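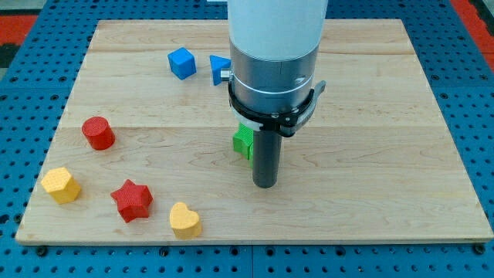 Clean the rod before you re-zero the arm, and re-zero the arm before you touch the clamp bracket. Doing these out of order is the usual cause of a crooked rod on the Soltow cell. Wipe the rod from the collar down with a lint-free cloth and plain alcohol. Clear the blocks away from the center of the board first – a piece standing as close to the rod as the green one does will get knocked over when the arm homes.

**Clamp bracket**

- Support the rod by hand before loosening anything.
- Back the screws off a half turn each, alternating. Do not remove them.
- Seat the housing, then tighten to 4 N·m. The old card on the cabinet says 11, a figure for the base bolts.
- Run 80 slow cycles and check the screws again.

**Board**

Sand with the grain, 220 grit, by hand. No oil or wax: it transfers to the rod. Vacuum the holes in the blue surface while the board is off. Dust packed in the threads makes a bolt feel tight early.

**Height check**

Jog down over bare wood and stop at a sheet of paper. It should drag slightly. Repeat near each corner. If one corner is off, reseat the board before changing any offset.

Write the cycle count in the log at each service. Last entry is 1065, October, initialed by Ha-rang Yook. Spare screws are in the Donetti drawer, second from the top.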